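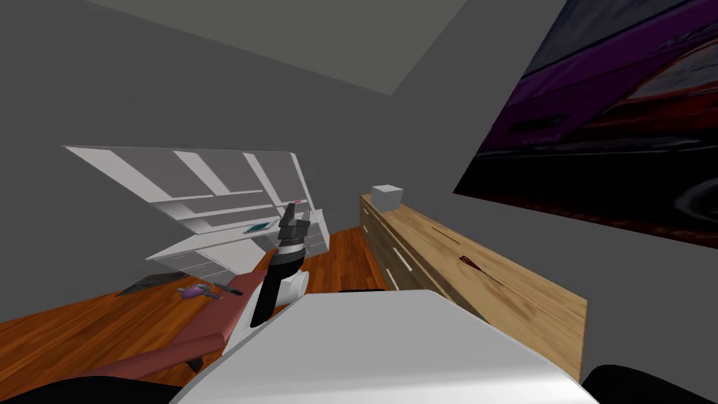 Rogelio Fajardo wants to know if he can skip the blank plate when the reader was used earlier the same day. No, please don't! The Gralel keeps the last person's gain setting, and if that person was reading something much brighter than your viability dye, your untreated wells will come out looking half dead. I've done this to myself and lost a whole drug curve to it.

So, section 7, setting up the Gralel for a viability read, with the blank plate left firmly in.

### Before you start

Seed your plates the day before at 800 cells per well and keep the outer wells for medium only (they dry out faster than the rest and the numbers go strange). Take the dye out of the freezer and let it thaw in the dark – a drawer is fine.

> **Note:** The slow growers from Remedios Abella's collection need longer to settle. Ask her before you seed those, as she keeps her own sheet.

### Warming up

1. Switch on the reader at the back, then the computer. If you do it the other way around, the software won't find the reader and you'll have to restart both.
2. Open the Bullon software and log in with your own name. Files saved under the shared login get cleared out.
3. Set the chamber to culture temperature and wait until the display stops blinking.
4. Load the blank plate, lid off, with the notched corner at the top left.
5. Choose **Gain > Reset**, then **Read blank**.

> **Caution:** Never push the plate drawer shut by hand, even when it seems stuck. Use the button on the screen. A bent drawer means a service visit, and we wait weeks for those.

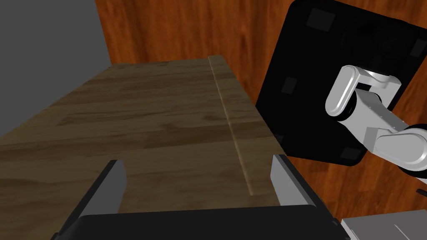

**Gatchalian Building / Tumor Cell Biology Group / Shared Equipment Guides**

### Adding the dye and reading

6. Turn off the hood light and add the dye with the multichannel pipette, low-dose columns first. Go slowly, bubbles will ruin a well faster than anything else I know.
7. Put the plate back in the incubator for 60 minutes. Set a timer! The signal keeps climbing, so plates left for different times can't be compared.
8. Wipe the bottom of the plate with a dry lint-free tissue and load it.
9. Pick the **Viability – bottom read** protocol and press **Start**.
10. Export as a spreadsheet and check that the blank wells are all close together before you take the plate out.

If one blank is way off, look for a bubble, pop it with a clean needle and read again. If they're all high, the dye has probably seen too much light and you'll need a fresh tube.

### Error 916

It means the drawer didn't reach its home position. Press **Eject**, check that the plate is sitting flat, and press **Load**. If the error comes back, leave the reader on and find Shakuntala Bhardwaj, who has the Pirnach service login.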